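Lavilent opens its PC dismantling cell at Sellelow and shares how it is kept running

SELLELOW, June 2026 – Lavilent has opened the doors on its two-arm dismantling cell at the Sellelow workshop, and with it the full set of notes its team uses to set the cell up and look after it. Anyone who repairs, refurbishes or recycles desktop computers is welcome to them, free of charge.

The cell was built with Nandeck, which supplied the control software, and Kováčik, the machine shop that made the part holders. It works on old desktop towers, the sort that offices clear out by the pallet. Getting drives and fittings out of these machines in one piece is fiddly work, and we are thrilled with how far a pair of arms and a well-kept bench can take it!

Most of the notes are about the plain business of care. The set-up routine has 8 steps and starts at the bench: tower on its side, side panel off, loose brackets moved clear of the case. Both arms are then sent to their home positions and the gripper is opened and closed on a steel gauge. If the reading has drifted, the fingers come off, the faces are wiped and the screws are done up again to the mark. Only then does the first tower of the shift get touched.

Cables get a section to themselves, and a long one. A lead that snags on a drive cage can pull the wrist off its line, so every cable on the arms is followed by hand from end to end before power goes on. Kováčik's team has also redrawn the clips that hold them, and the drawings are in the pack.
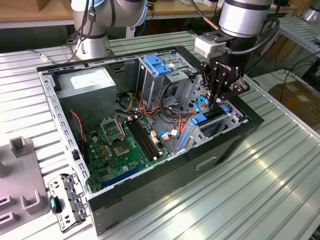
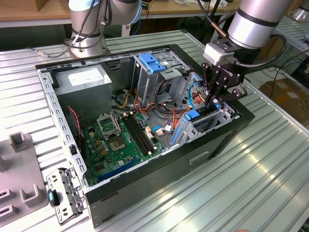

Gripper fingers down inside an open tower on the Sellelow bench, with a second arm standing behind the case.

How often do the gripper fingers need changing?

They are checked at the start of each shift and swapped after 425 towers, or sooner if the faces show a groove. Changing both fingers and checking them against the gauge is a job for one person with a hex key, and the cell can go straight back to work afterwards.

The cell has been through 764 towers during its trial period, and the fault log from all of them is included in the pack. It makes good reading. The most common stop was a blocked path into the drive bay, usually by a bundle of power wiring, and the log sets out what the team did each time. Nandeck has used those entries to rewrite the restart screen, which now shows the last safe position in plain words.

A second version of the notes will follow in October, with a chapter on replacing a wrist cable and a shorter set-up routine for small-form cases. Workshops that try the current version are warmly invited to send in corrections, and those used will be credited in the new edition.

The pack can be requested from the Lavilent press desk. Visits to the Sellelow workshop can be booked the same way, in groups of up to eight.

ENDS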